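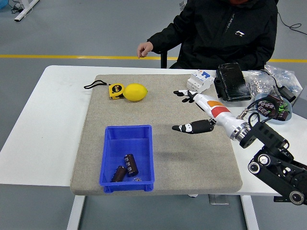

We're looking for people to come and help us teach Dereck, our sorting system, how to pick things up and put them where they belong. You'd guide the hand through each task while we record it, and we need 1000 good goes by April. Expect odd combinations – a lemon next to a tape measure, capacitors in a blue bin – and plenty of tea. No experience needed, just patience! Sessions last 70 minutes at Cillent. Fancy it? Ask for me, Evaristo Orlandini, at the front desk.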